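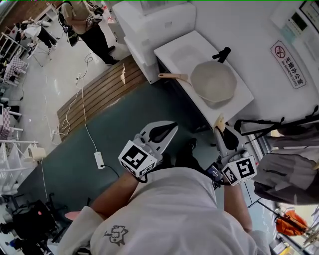 Flakent has confirmed a revised supply schedule for the Bostico shock piston range, which fits 1/8 scale buggies and truggies. Retailers who placed back orders before the end of September will be served first, and 662 sets will leave the Hirnano warehouse on Thursday. Small parts can be hard to keep track of once a shock is apart, and owners are advised to strip the car at a clear, pale surface such as a white counter, where a dropped clip shows up at once. A full list of part numbers is available from stockists.

The first batch of 2,335 sets sold out ahead of the spring meetings. The second batch has been raised to 2,747 sets and includes a softer piston for low-grip tracks - a change requested by several clubs in the Shokri series. Each pack contains four pistons, four retaining clips and a printed setting sheet. The price remains unchanged.
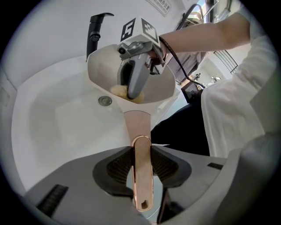
A scoop with a rose-gold handle.

Flakent has also reminded racers that the new pistons must be used with the shock oils named on the setting sheet. Entrants in the Shokri series may run either the standard or the softer version from round three - mixed sets on one axle will not be accepted at scrutineering. Sets bought from the first batch remain eligible. Stockists wishing to join the order list should apply by noon on Thursday, quoting reference 29.

By the Flakent trade desk, September

Contact us | Copyright Flakent, all rights reserved | Back to top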